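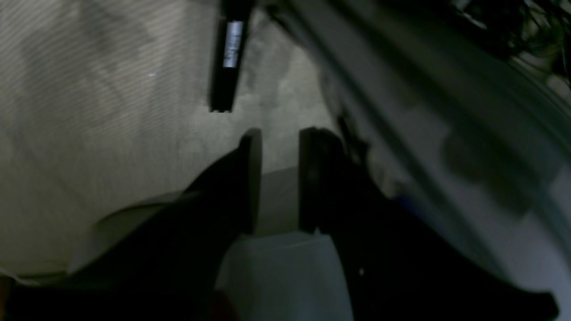 May, chapter 7 and still going

Up at 12:30 last night because I could not put Tullik down. It's the Barrett Halvorsen one, the second of his lighthouse books, and I only meant to read to the end of the chapter! It's 700 pages in paperback so I've got the audiobook going too, for the dishes and the drive to Nutley.

The narrator does Mrs. Lund in this wonderful tired voice, like she's been waiting for a bus for most of her life. Her son I'm less sure about — he sounds older than she does. But when she finds the letters in the flour bin and decides to put them back, I had to pull over by the bank and just listen.

I still think the brother knew about the boat. Mom says no, and she's read it twice, so I may be wrong (she won't tell me anything else, and I've asked).

Library wants it back soon and there's a waiting list. If I read until 8:30 tonight I should get through the wedding, and then I'll call Mom and complain about it.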